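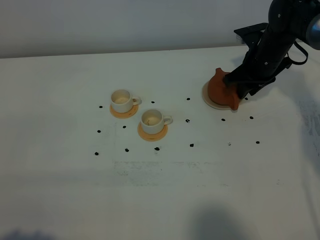 Two white cups on orange saucers, with the teapot.

Section 4. Loading the Lebrun cards into Sarkeo

Okay, if you've made it through Section 3 you have Sarkeo installed and your Cistus town history folder is showing up in the left-hand column. Now for the part I like best, getting the old index cards in! I'm writing this with the Lebrun collection in mind (2,170 cards, mostly shops, schools and house histories), but the steps are the same for any typed-up card file.

Before you start

You need the spreadsheet of cards saved as a CSV file, the folder of Kokow scans, and a copy of both somewhere else. I keep mine on a thumb drive in my desk.

Caution: Sarkeo has no undo for an import. Once you press Load, the records are in, and the only way out is to restore your last backup (Section 2, step 6). Please make the backup first. I skipped it once and spent a whole evening deleting Main Street.

Importing the cards

1. Open your spreadsheet and check the top row. The column names have to read Card, Place, People, Date, Notes, spelled just like that and in that order.

2. Split the file. Sarkeo takes 2,000 rows at a time and quietly ignores anything past that, so for Lebrun I save one file with the first 2,000 cards and a second one with whatever is left.

3. Remove any blank rows. They come in as empty records and then they turn up at the top of every search.

4. In Sarkeo, go to Records, then Bring In, and pick your first file.

5. On the matching screen, set Place to Location (old name). Leave Location (today) blank for now, we'll fill that in later.

6. Under Date Style, choose As Written. I know the other choice looks tidier, but it turns "before the flood" and "summer, 1911?" into nothing at all, and those are often the only clues we've got.

7. Press Load and let it run. On my old laptop it takes 30 minutes, and the progress bar sits still for a good part of that. Leave it alone – it's working.

8. Do the same with the second file. Make sure the box marked Replace Existing is NOT checked, or you'll wipe out everything you just loaded.

Note: if you see "Card number already used," write the number down and press Skip. There are a few cards in the drawer that share a number with a letter after it (412 and 412A, that kind of thing) and the letter sometimes gets lost in typing. Fix those by hand afterward.

Cards with no date

Lebrun has 289 cards with no date on them. Please don't guess! Sarkeo will let you leave the field empty as long as you do this:

1. Search for Date = empty.

2. Click Select All, then Tag, and type undated in lower case.

3. If the card mentions something you can tie to a year, like the depot opening or a teacher's first term, put that in Notes and say where you found it. The Date field stays empty until a second person has looked.

Attaching the scans

1. Check that the Kokow files are named by card number only, so 0057.jpg and not Lebrun card 57 front.jpg.

2. Go to Pictures, then Attach by Number, and choose the folder.

3. Read the list of leftovers at the end. Usually they're backs of cards. Rename them with a b after the number and run it again.

Caution: don't move or rename the scans folder after this. Sarkeo only remembers where the pictures live, it doesn't keep its own copies.

These steps were checked on 26th April with the current version. There's an update promised for July that may move the Bring In button, so if your menu looks different, try looking under Tools.

Next: Section 5, Matching old street names to new ones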